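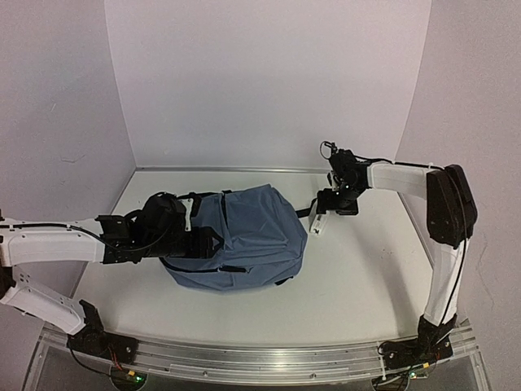 Backpack on the white table, between the two arms.

Subject: Re: [debt-talk] Ustwood consolidation offer, anyone used it?

On the Ustwood thing, I read the whole packet last night and I'm not impressed. Quoting the earlier message so people don't have to dig for it:

> Got a letter from Ustwood offering to roll my three cards
> into one loan. The payment drops by 90 a month and they say
> there's no fee to apply. My credit union said no in August.
> The rep told me most people see their score go up in the
> first year. Is there a catch? I owe more on the Morkari
> card than on the other two put together.

Yes, I think there is. "No fee to apply" and "no fee" are two different promises. Page four has an origination charge of 500, and it comes out of the loan before the money goes to your cards. So you borrow enough to clear all three, they keep 500, and one of the cards is left with a balance that goes right on collecting interest. The rep may not have mentioned that. I'd ask, and I'd ask by email so the answer is sitting somewhere you can find it.

Then the monthly payment. Of course it drops, they stretched the term. I ran my own numbers using the rate in the packet and came out paying 1537 more over the life of the loan than I would by leaving the cards alone and sending what I send now. Yours will be different. Mine is a smaller balance and I have no idea what Morkari charges you. But do the sum with the total and not the monthly figure, which is the only one printed in large type.
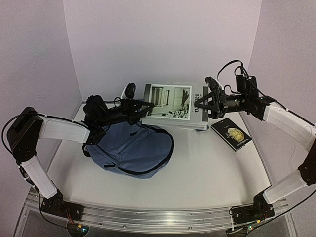
Both arms reaching toward the stack at the far edge.

As for the score going up, maybe. "Most people" according to whom? I looked for a source in the packet and found a footnote that says "based on internal data." It doesn't say how many customers, or whether the ones who missed a payment got counted. I wouldn't put any weight on it.

Two things I'd try first. Call Morkari and ask for the hardship desk. They knocked my rate down for a year after one dull phone call, though I had to ask twice. And go back to the credit union and find out why they said no. If it was the debt ratio, paying an extra 100 a month on the smallest card might change their answer by spring.

Somebody will bring up Uketlow, so I'll say it now — I don't trust them either. Same kind of letter, same footnote, slightly nicer envelope.

If you've already signed, check whether your contract has a cancellation period. Mine was on the last page under "Other Terms." If anybody here took the Ustwood loan and paid it off, I'd like to see the final total next to what they were quoted.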